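How to Dry Washing Indoors Without Growing Anything on the Walls

Posted by Senan Cullinane in Household, March

I live in a second-floor flat in Bilosgate with no garden, no balcony and a lease that forbids hanging anything out of a window. The lease goes on about this at some length.

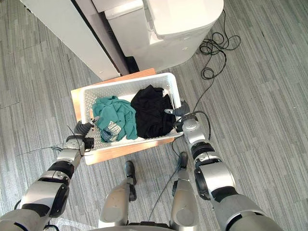 Everything I wash has to dry in the same few rooms where I cook, sleep and complain. My first winter here I draped the lot over the radiators, shut the windows to keep the heat in, and by the new year had a grey bloom behind the wardrobe that the letting agent, a man called Fulvio Orlandini, described as "a lifestyle matter". I have since changed my lifestyle. It took a couple of winters and a second-hand dehumidifier.

What you'll need

A clothes airer, the winged or the tower sort
A dehumidifier, or failing that a window that opens and some nerve
A small fan
A cheap humidity gauge
Hangers, more than you think
One old bath towel you don't mind bullying

Step 1: Get the water out before it reaches the room

Every drop left in your clothes is going to end up in the air, and then, if you're unlucky, in the plaster. So let the washing machine do the heavy lifting. Mine spins at 1200 if asked and at 800 if left to its own devices, and for a year I left it to its own devices. Check what yours does by default. For cotton, towels and bedding, pick the fastest spin the care label allows, then run a second spin on its own with no wash. It takes a few minutes and costs next to nothing.

Wool and anything slippery should stay on the gentle setting. For jumpers, use the towel: lay the jumper flat on it, roll the two up together like a depressing Swiss roll, and kneel on it. Unroll, reshape, dry flat.

Don't leave the finished load sitting in the drum until you feel like dealing with it. If you have done this overnight, smell it before you hang it. You'll know. Wash it again.

Step 2: Choose one room and stick to it

The temptation is to spread things about the flat, a shirt on this door, a duvet cover over that one, until the place looks like a ship that has surrendered. This gives you damp air everywhere. Put it all in one room and shut the door.

Small is better than large if you're using a dehumidifier. The bathroom is ideal if it fits the airer, provided you keep the machine well away from the bath and basin and don't run an extension lead in from the landing. I use the box room. My brother-in-law Remo Sala uses his bedroom and maintains there's no harm in it. He also has a cough.

Step 3: Hang it properly

This is where most of the time is won or lost, and it's dull, so people skip it.

Shake each thing out hard, once, before hanging. Leave a hand's width between items. If the airer is full, it's full, and the rest can wait or go on hangers from the door frame.

Shirts go on hangers with the top button done up. Trousers go upside down by the hems, with the pockets pulled out like a man in a cartoon who's lost his money. Hoodies are the worst garment ever devised for this purpose: hang them upside down too, or the hood will still be clammy when everything else has been put away. Socks can go along the lowest rail, where they'll fill the gaps.

Put thick things on the outside and thin things in the middle. Turn jeans once, halfway through.

Step 4: Move the air

Set the fan on the floor, on low, pointing up through the airer at an angle. You don't want a gale. Of everything on this page, this made the most difference for the least money, and it annoys me that I bought the dehumidifier first.

Step 5: Deal with the water

If you have a dehumidifier, put it a stride or so from the airer with its vent clear, close the door and window, and turn it on. Mine is an old Ulier that came from a man named Primo De Luca, who met me in a car park and talked me through its history like a racehorse. The hour counter reads 2,322 and it still fills its tank. Set it to 50 per cent humidity if it gives you the choice. A mixed load takes mine 5 hours after a double spin, and jeans take longer. Clean the filter now and then. It's the flap at the back you've been ignoring.

If you haven't got one, open the window a few centimetres at the top and leave the heating on low, with the door shut. Yes, in winter. Then every couple of hours open it wide for 15 minutes to clear the room. Cold air holds less moisture than warm air, so what comes in will soak up a fair amount once it has warmed through. On a foggy day, expect very little and plan to wear yesterday's shirt.

Step 6: Watch the gauge

Hang the gauge across the room from the airer, away from the window. It will shoot up when you start and should come down steadily. If it's stuck above 70 after a few hours, you've hung too much, or someone has left the door open. Keep the room at 16 degrees or higher. Below that everything slows down, including the dehumidifier, which will sulk and ice up if it's an ordinary compressor model.

Step 7: Check it's really dry

Cold cloth and damp cloth feel much the same to the fingers. Feel the waistbands, cuffs and pocket linings, and try them against your cheek if you're unsure. Anything doubtful goes back on the rail for another hour. One damp hoodie folded into a full drawer will share itself with the whole drawer.

A note on radiators

I still put tea towels on mine. Orlandini inspected in March, looked behind the wardrobe with a torch, and wrote "satisfactory". Then he asked whether the hum was coming from the boiler.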